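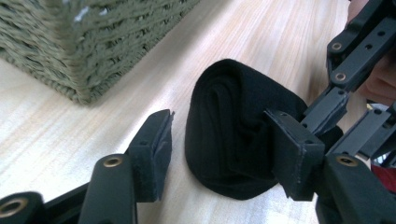 *Woven basket and folded black cloth on a wooden tabletop. Photo: Vonmont*

**Vonmont opens sign-ups for winter laundry-sorting sessions**

4 June 2022 – Homewares firm Vonmont will run 16 free evenings on folding and putting away small items. Socks, cloths, the bits that end up in a heap. First one in December. Places for 42 people each night, bring your own basket.

"Fold first, basket second," said organiser Noémie Besson. "Most people do it teh other way."

Bookings through the Vonmont shop counter. Media enquires to Pascal Lemaire, same place.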